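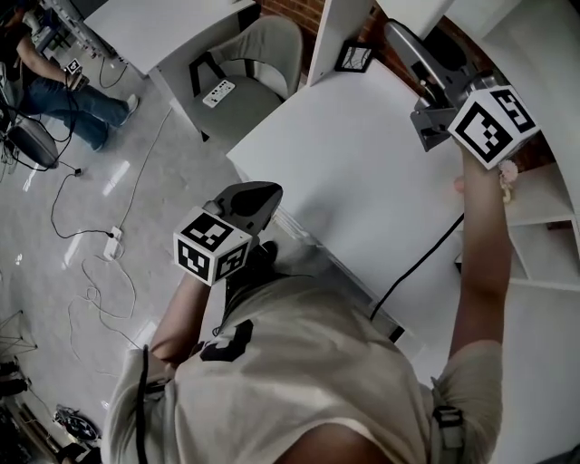
Last updated: 3/5/20

Why do my baked potatoes come out gummy in the middle?

Asked by Torunn Hovland

Hi everyone, I hope this is the right section. I make baked potatoes for supper at least once a week, and for years they were fine, and now all of a sudden they have this dense, gluey middle that my kids push to the side of the plate. I scrub them, rub them with a little oil and salt, wrap them in foil and put them in at 375 until a fork goes in. Same oven, same pan, same grocery store, although I did switch from the big bag to the loose ones because they looked nicer (smooth yellow skins, very pretty). My sister is coming in April with her whole crew and I promised her a baked potato bar with chili and all the toppings, so I would love to get this sorted out before then. Also, can they be kept warm for a while without getting worse? Thank you so much!

3 answers

Marjorie Bainbridge
Oh, I do love a potato bar, your sister is in for a treat! I think your pretty yellow potatoes are the trouble. Those are waxy or close to it, and they're wonderful boiled or in a salad, but they hold on to their moisture and never get fluffy the way a russet does. Go back to the big brown ones with the rough skin and you'll be most of the way there.

The other thing is the foil. I wrapped mine for 30 years because my mother did, and all it does is steam them. Put them bare on the oven rack, poked a few times with a fork, with a sheet pan on the rack underneath in case they drip. I go a bit hotter than you do, 425, and a good-sized one takes me close to an hour. Squeeze it with an oven mitt – it should give easily all the way through. Then cut it open right away and push the ends toward each other so the steam gets out. If you leave it sitting there closed up it will turn heavy on you, even if you did everything else right.

For keeping them warm, I turn the oven down to 200 and leave them on the rack, uncut, for 20 minutes or so while people are finding chairs. The skins soften a little but I've never had a complaint.

Naveed Virk
microwave 3 min each side then finish in the oven. comes out the same and you save a lot of time

Gwenaël Aubert
I agree with Marjorie about the russets, and I'd add that if you have an instant-read thermometer it takes the guessing out of it. I pull mine at 208 or so in the thickest part. A fork will slide in well before that, and I suspect yours were coming out early. I like to oil and salt the skins for the last ten minutes only – they stay crisper that way, though my husband claims he can't tell. Try 2 of them some evening before your sister comes, one with foil and one without, and see which you like.

Comment from Torunn Hovland
Russets, no foil, 425. So much better, and the kids ate the skins! Thank you all. Marjorie, do you put anything under the chili or does it go straight on?

Comment from Marjorie Bainbridge
Butter first, dear, always.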